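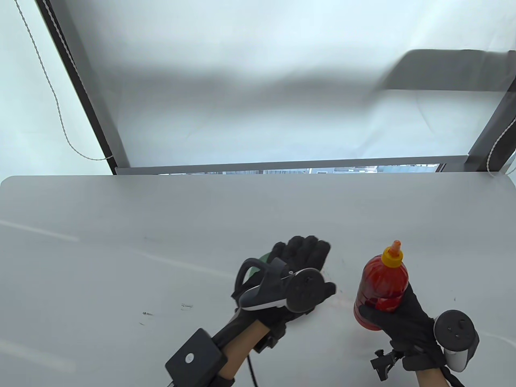 The Long Return of the Canteen Lunch

For much of the last century, the workplace canteen was as ordinary a part of a large employer as the payroll office. It opened before noon, served two or three hot dishes, and closed again by early afternoon. When companies began to sell their older sites and move into rented space, many canteens did not make the journey. Their place was taken by vending machines, shared refrigerators, and a microwave with a line in front of it.

Several mid-sized employers are now reversing that decision. Among them is Loker, a maker of door fittings whose plant at Groturholm reopened its kitchen in October after 9 years without one. The company spent two budget cycles studying the question before work began. Its records show that staff had been leaving the site for lunch in growing numbers, and that the nearest shops could not serve them within a half-hour break.

The new kitchen prepares up to 2,000 meals a week. Piroska Csizmadia, who manages it, came from hospital catering and has kept many of the habits of that trade. Menus are set 6 weeks ahead. Soup is offered every day, and one main dish is always made without meat. Prices are posted at the door and are reviewed once a year.

"People will forgive a plain meal," Csizmadia said. "They will not forgive a different price at the register than the one on the board."

The design of the dining room received equal attention. The architects, Mitsotakis-Vlachou, removed a partition that had divided office staff from the factory floor and placed the serving counter along the longest wall. Seating is mixed – long tables near the windows, smaller ones toward the back for those who prefer to eat alone. Acoustic panels were added after the first month, when diners on the late shift reported that conversation was difficult.

Running costs remain the chief concern for any employer considering a similar step. Loker pays for the space, equipment, and wages, while meal prices cover ingredients. Biltia, a catering supplier that serves the plant, delivers dry goods twice a month and fresh produce each morning. Waste is weighed at the end of service, and portion sizes for the following week are adjusted accordingly.

The company has not yet decided whether to extend service to the night shift. A trial is planned, with cold meals prepared in the afternoon and left in a staffed serving area until midnight.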